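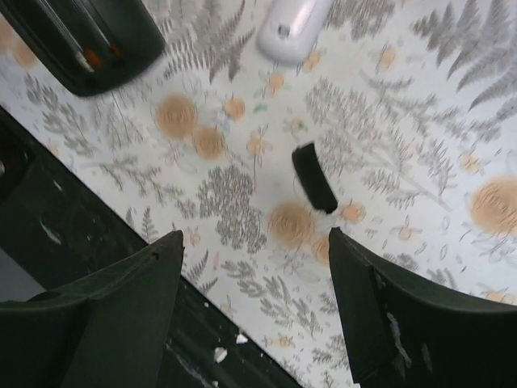
I've been itching to write this one up! The Troltalham policy finally copes with patterned backgrounds, and the trick was so simple I'm a bit cross I didn't try it last April.

Quick recap for anyone new. We train by imitation: a person drives the arms through a task, we record the lot, and the network learns to copy. Our first set was 500 demos, all on a plain grey mat, and the policy was lovely on grey and hopeless on anything with flowers. It would reach for a printed blossom as happily as for a pen.

So we added 215 demos on busy cloths and (the fun bit) trained with the wrist views randomly blurred, to mimic what those cameras get when an arm moves quickly.
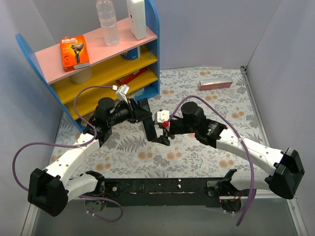
Out of 500 test grasps on cloths it had never met, the old policy managed 215. The new one got 386, with the same network and the same training time! I ran the whole batch again because I didn't believe it, and the gap held up.

It still struggles with small dark things lying at an angle, and I haven't tried shiny fabric yet. Handing things between the two arms is next on my list, and I've already got Zernum (our training box, noisy as ever) chewing through a first run. If you've tried blurring only one of the views, please tell me how you got on, I'd love to compare.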